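Como arrumar uma almofada branca numa poltrona cinza

Uma almofada clara numa poltrona de tecido mesclado suja mais depressa do que parece e perde a forma em poucas semanas de uso. O procedimento abaixo leva poucos minutos e vale para qualquer almofada quadrada com enchimento solto.

Antes de começar, aspire o assento e o vão entre o encosto e a almofada do assento. É ali que ficam os fiapos, sobretudo em tecidos com aspecto de feltro. Use o bocal estreito, sem escova.

Depois, bata a almofada dos dois lados, com a mão aberta. Se o enchimento formou caroços, desfaça-os com os dedos por cima do tecido. Segure pelas laterais, perto dos cantos superiores, e apoie a borda de baixo no assento.
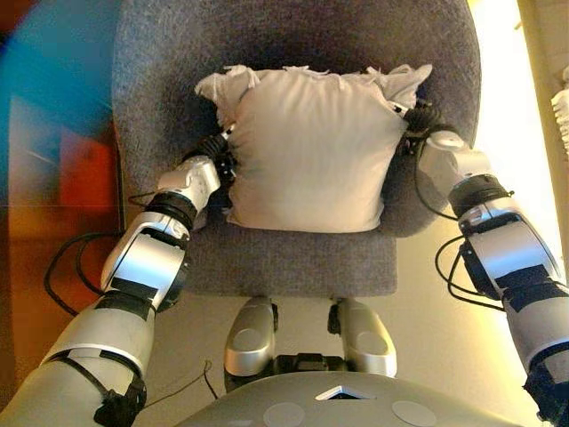 Porto, 21 de agosto de 2025 – Com a almofada já encostada, olhe para a borda de cima. Se o tecido estiver franzido e os cantos repuxados em ponta, o enchimento não chega até lá. Empurre-o para cima, um canto de cada vez, e alise a costura com o polegar.

Quando as pontas voltam a murchar no mesmo dia, falta enchimento. Para a capa Gotari usamos 693 gramas de fibra; na versão maior, a Esgate, vão 1250 gramas. Abra a costura inferior, ponha a fibra em punhados pequenos e feche com pontos miúdos, de linha branca.

Numa poltrona de encosto alto e arredondado, centre a almofada e deixe-a ligeiramente inclinada para trás. Muito em pé, escorrega para a frente quando alguém se senta.

Lavagem: capa do avesso, água fria, sem amaciante. Seque na horizontal, à sombra. O enchimento lava-se só uma vez por ano – em maio, de preferência, quando já seca bem ao ar livre.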